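Onditer ouvre son atelier : une journée au bureau avec le robot d'Urora

Communiqué de presse
Geslow, le 9 juillet 2019

Chez Onditer, on nous demande souvent ce que nos robots savent faire « en vrai », loin des vidéos montées et des salons avec moquette rouge. Alors nous avons décidé d'ouvrir la porte ! La prochaine journée de démonstration de notre projet Urora se tient dans nos locaux de Geslow, et vous y êtes les bienvenus, que vous soyez journaliste, client, étudiant, voisin curieux ou simplement de passage avec une heure devant vous.

Je vous raconte un peu l'histoire, parce qu'elle explique le programme. Urora a commencé en février, avec une idée toute bête : confier à un bras robotisé les petites manipulations d'un poste de travail informatique. Brancher un chargeur, suivre un câble, passer au-dessus d'un clavier sans le bousculer. Des gestes que nous faisons tous dix fois par jour en pensant à autre chose, et qui nous ont occupés, nous, tout le printemps (et une bonne partie des soirées, je ne vais pas vous mentir).

Pour la démonstration, pas de pièces usinées exprès ni de cubes de couleur. Nous travaillons sur un bureau comme il y en a partout, avec un clavier Logitech, le carton d'un écran VG278Q, une multiprise blanche et des câbles qui se croisent dans tous les sens. 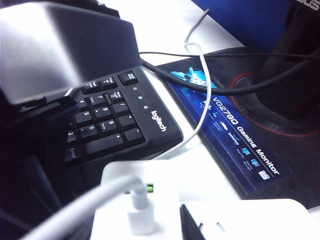
Le câble, c'est notre bête noire. Un carton, ça reste un carton : on le pose, il ne bouge plus. Un fil USB, lui, se tord, se cache derrière autre chose, revient se coincer exactement là où la pince doit passer. Nous avons enregistré environ 1000 essais de manipulation depuis le début du projet, et je crois bien que tous les membres de l'équipe ont, à un moment ou à un autre, parlé à un câble à voix haute. Les visiteurs pourront d'ailleurs consulter une partie de ces essais sur place, y compris les ratés, que nous avons gardés avec beaucoup de tendresse.

Concrètement, comment ça se passe ? La visite dure 38 minutes, départ à l'heure pile, et nous accueillons six personnes par groupe. C'est peu, je sais, mais nous tenons à ce que chacun puisse s'approcher, poser ses questions et voir la pince travailler de près. On commence par une présentation rapide du bras et du logiciel de commande (promis, sans diaporama interminable), puis on passe au poste de démonstration. L'opérateur montre d'abord le geste en pilotage manuel, puis lance le mode autonome. Entre les deux passages, vous pourrez proposer un changement : un objet déplacé, un câble tiré de l'autre côté, une prise différente. C'est la partie que nous préférons, et aussi celle qui nous donne le plus de sueurs froides !

Je précise que tout ne réussira pas. Lors de la répétition générale, le logiciel a refusé un itinéraire que nous trouvions parfaitement raisonnable, et il a fallu relancer la séquence. Si cela arrive devant vous, nous vous montrerons le journal d'exécution et nous regarderons ensemble ce que le système a compris de la situation. Plusieurs partenaires nous ont dit que c'était pour eux le moment le plus instructif d'une visite.

La seconde moitié du parcours est consacrée à la vision au plus près de l'outil. Quand la pince se déplace, tout ce qu'elle approche change très vite de taille et de netteté, et la lumière d'un bureau n'aide pas : les surfaces blanches éblouissent, les écrans noirs renvoient des reflets. 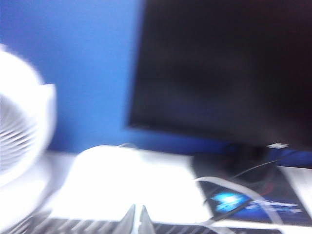
C'est là qu'intervient la société Tesfamariam, notre partenaire pour le traitement d'images. Ses ingénieurs ont passé deux semaines avec nous à Geslow pour régler l'exposition et trier les vues trop floues pour servir à quoi que ce soit. Ils seront présents toute la journée et tiendront un petit atelier ouvert à tous, sans inscription. Si vous avez déjà essayé d'apprendre à une machine à distinguer un objet blanc sur une table blanche, venez, vous aurez des choses à vous dire. Si vous n'avez jamais essayé, venez aussi, c'est étonnamment prenant.

On me demande régulièrement à qui tout cela va servir. Nous pensons d'abord aux salles de test de matériel informatique, où quelqu'un passe ses journées à brancher et débrancher des appareils, et aux ateliers de reconditionnement, où chaque machine arrive avec son propre fouillis d'accessoires. Nous discutons aussi avec des équipes qui travaillent sur l'assistance aux personnes à mobilité réduite : attraper une prise au fond d'un bureau, pour beaucoup de gens, ce n'est pas un détail. Rien n'est à vendre pour le moment, et je préfère le dire tout de suite à ceux qui viendraient avec un bon de commande. Urora reste un projet de recherche appliquée, et nous cherchons surtout des partenaires prêts à nous confier leurs cas difficiles.

La dernière étape de la visite se joue à quelques centimètres de la multiprise. Prévoyez de bons yeux, ou demandez à l'opérateur d'afficher la vue de la pince sur l'écran de contrôle.

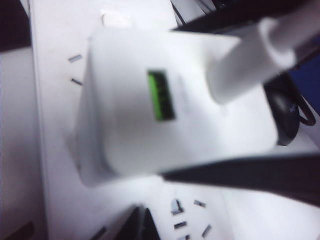
Le chargeur USB sur la multiprise blanche, vu depuis la pince du robot Urora.

Après la démonstration, un café est servi dans la cour, et l'équipe reste disponible pour les entretiens. Les journalistes qui souhaitent filmer sont priés de nous prévenir au moment de l'inscription, pour que nous leur réservions un créneau plus long. Les enfants sont acceptés s'ils sont accompagnés ; ils resteront simplement derrière la ligne au sol pendant les mouvements du bras, comme les grands.

Informations pratiques

Lieu : atelier Onditer, Geslow. Entrée par la cour, accès de plain-pied.
Tarif : visite gratuite, sur inscription auprès de l'accueil d'Onditer.
Groupes scolaires : créneaux réservés le matin, nous contacter à l'avance.
Presse : dossier complet et visuels sur demande au service communication d'Onditer.

À propos d'Onditer

Onditer conçoit des logiciels de commande pour bras robotisés légers. L'équipe est installée à Geslow et mène le projet Urora avec la société Tesfamariam.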